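Altodow bench notebook, bedding work
November, started after lunch

Right, this is me finally writing up the house rules for the bed jobs, because we've been carrying them about in our heads and they've drifted. I read back through the autumn pages this morning and found three different versions of the "who may stand where" rule, two of them in my own handwriting. So, a proper go at it. Scribble on this if you disagree, but please use a colour I can read (not the yellow again!).

The starting point is the old Proltport sheet we inherited, which was written for tabletop work. It's a decent sheet. It says things like clear the table, mark the reach, one operator with the stop in hand, and all that still holds. The trouble is that a bed isn't a table. You can't see under it, the cloth hides whatever is on top of it, and the edges move when you pull them. I'd say half the sheet carries straight over and the other half needs rewriting with soft things in mind.

Stop button first. Whoever has the stop does nothing else. No notes, no phone, no straightening the pillow because it's bugging you. I know it feels daft to have a person just standing there for a whole session, but last month I was logging and holding the stop at the same time and I was a good couple of seconds slow when the left side snagged. Nothing came of it apart from a popped seam on an old cover, and I still didn't like it. Two people minimum from now on, and if there's only one of you, do the paperwork or go home.

Standing zone. Both arms get their full reach plus a stride, and we treat the whole bed as inside that zone, including the far side. That was the bit my versions disagreed on. One of them let you stand at the far side "if only one arm is active", and I've crossed that out. An arm that's holding cloth can tug the far side without coming anywhere near you, and then you've got a duvet shifting under your hand while you lean on it. So nobody leans on the bed while anything is gripped.

Speed with cloth in hand. I've put us on the slow setting for anything where both grippers have hold of the same piece. Lindqvist (the shared planner, for anyone new reading this) will happily let each arm have its own limit, and that's fine for separate objects, but two arms on one hem are really one machine with a bit of fabric in the middle. If one goes quick and the other dawdles, the cloth takes the difference. Same limit on both, set before the grasp, and don't fiddle with it part way through. I'd like this one to be a hard rule with a tick box.

Pull force is where I'm less sure. We've got a cap written down as 12, with no unit next to it, bless us. I think it was newtons and I think it came from the towel work. I've asked for the original log and until it turns up I'm treating the cap as unknown and keeping everything gentle. General plea: write the unit. Every time, even when it's obvious, as it stops being obvious very fast.

Letting go. The Proltport sheet says open the grippers on a stop. For a block on a table, sure. With a hem I'd rather they held position and stayed closed until somebody has had a look, as a stretched cloth can ping back and drag whatever is lying on it. Then again, if the thing that's caught in the fold is somebody's sleeve, you want it open straight away. I've gone back and forth on this almost all afternoon! For now: hold on a normal pause, release on a person-in-zone stop, and both behaviours get tested at the start of each session with a spare pillowcase. It adds 5 minutes. I think that's worth it.

Cables. Check for loops before every run and again after any big wrist turn, and look at them from the side as well as from the front. Cloth and cable love each other. If a fold can get round a cable, stop and tidy.

Checking the bedding itself: shake it out by hand, feel for pins, tags, hair grips, anything hard. I found a biro in a duvet cover during the Skositz prep and it would have gone right into a fingertip. Swap anything frayed.

Still to do - draft the tick sheet, find the force log, sort out where the stop holder stands so they can see both grips at once (foot of the bed is my favourite, but the view isn't great when the duvet is thick), and agree the wording for the release rule. I'm leaving half a page for comments on that last one.

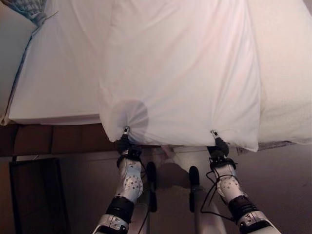

Comment, Skositz side: I'd go along with hold on pause, but please don't leave the release choice to whoever has the button. Two kinds of stop means two things to remember in a fright. We use one button that always releases, and the pause lives on the screen only. Happy to send our wording over if you want to pinch it.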